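How to Plan an Amateur Boxer's Weight Cut Without Wrecking the Fight

Most advice on making weight is written by people selling something, or by people who got away with something daft at 22 and now think it was a method. I have spent a long time in amateur gyms and I'd treat nearly all of it with suspicion, mine included. What follows is the plan I'd give a healthy adult novice with a bout coming up. It isn't for juniors, who shouldn't be cutting weight at all.
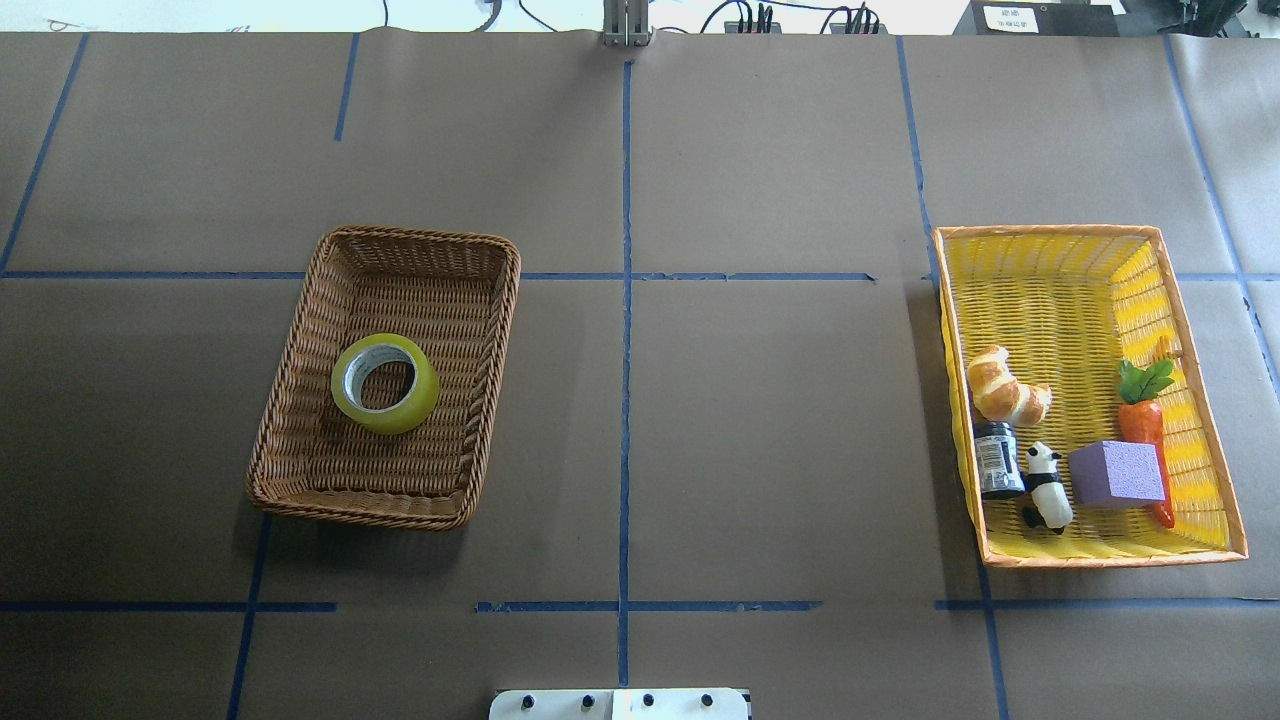

Start by asking whether you need to cut in the first place. A novice who walks about a few kilos over a weight class usually assumes he has to drop down to it, on the theory that he'll be the bigger man on the night. Everyone in the other corner has had the same thought. You end up with two tired lads of the same size, both of whom would have boxed better a class up. If your coach can't give you a reason beyond "that's your weight", keep asking.

Step 1. Find out what you weigh

One reading tells you very little. Weigh yourself first thing, after the loo and before breakfast, every morning for a fortnight, and write it down. Ignore the single days and look at the drift. You will see swings that have nothing to do with fat: a salty takeaway, a hard session, a bad night.

Use the same scales each time and put them on a hard floor. Then check them against the scales you'll be weighed on, or at least against a second set. I've used a cheap Skanum for years and it reads a touch light. That doesn't matter now that I know it. It mattered a great deal the first time.

Step 2. Work backwards from the weigh-in

Ask the organiser when the weigh-in is and how long you'll have before you box. Get it in writing. In amateur boxing you may be on the scales in the morning and in the ring that afternoon, and this is where copying the professionals falls apart. They often have a day or more to eat and drink. You may have a few hours, and a few hours is not long enough to put back what you took out.

So the rule I work to is dull. Be within 2 per cent of the limit a week out, on normal food and normal water. If you're not going to be, ring up and move class or pull out. It's an awkward phone call and then it's over.

Step 3. Take the weight off slowly

Give yourself eight weeks. Ten is better. You're after a small, boring loss each week, and if it stalls for a few days you leave it alone.

Keep eating before and after hard training and trim elsewhere. For most people the weight is in the drinks, the evening picking and the weekends. Cutting out bread altogether, which every gym has somebody preaching, mostly makes you miserable and slow on the pads. Have some protein at each meal, eat more vegetables than you want to, and put the potatoes or rice where the work is.

About apps. I tried Sokero for one camp. It was tidy enough, and it gave me a daily target so exact that I started believing it, then found myself weighing out porridge oats at six in the morning as if it were a chemistry exam. If you like that sort of thing it will do no harm. A notebook did the same job for me the next time.

Step 4. Keep training like a boxer

Plenty of novices see the date on the calendar and start running twice a day in layers. Their legs go, then the sparring goes, and then they're told they've peaked too early. You have not peaked. You're knackered.

Keep the rounds in. If you must add something, add walking. Watch for the signs that you've gone too far: sleeping badly, snapping at people, feeling cold all the time, losing rounds to somebody you normally handle. Any two of those together and I'd eat more for a couple of days and see what changes.

Step 5. The last week

Here's where the nonsense really gets going. You'll hear about bin bags, saunas, spitting, hot baths with salts, loading up with water and then stopping it dead. Some of these do shift weight, which is why they hang around. What they shift is water, and you need that water to take a punch safely. Boxers have died doing this. I won't put instructions here and I'd be wary of any page that does.

What's left is modest, and safe enough for a healthy adult:

Go easy on salty food, without cutting it out.
Swap some of the bulky, high-fibre food for plainer stuff in the last day or two. There's simply less sitting in your gut.
Drink as normal until the evening before, then sip as you need.
Don't have a big late dinner.

That's your lot. If those four things won't get you there, the plan went wrong weeks back and a sweat suit won't mend it. The Løken suit that keeps being passed round our changing room has, as far as I can tell, never won anyone a fight.

Step 6. After the scales

Have your bag packed the night before. Don't rely on the venue, where the choice tends to be crisps or a burger.

Begin with fluids, taken steadily, with a bit of salt and sugar in them. A sachet of rehydration mix from the chemist does fine. The Edis tubs with the lightning on the lid cost a good deal more, and I couldn't tell the difference. Then eat something plain you've eaten before training plenty of times: rice, toast and jam, a banana, a chicken sandwich. Small and often. The celebration curry can wait, and so can anything you've never tried.

If you feel dizzy, have a pounding headache, or can't keep fluids down, tell the doctor at ringside. You'll want to keep quiet about it. Tell them anyway.

Step 7. Write it all up afterwards

Do this within a day or so, while you still remember how bad it was. Morning weights, what you ate, how the rounds felt, whether you had anything left in the last one. Then look at it coldly before accepting another match at that weight.

People forget. They win, decide the cut was part of it, and go lower next time — or they lose and blame their conditioning when they'd spent the final week hungry. One bout proves nothing either way, mine or yours. Three or four sets of notes might start to tell you something.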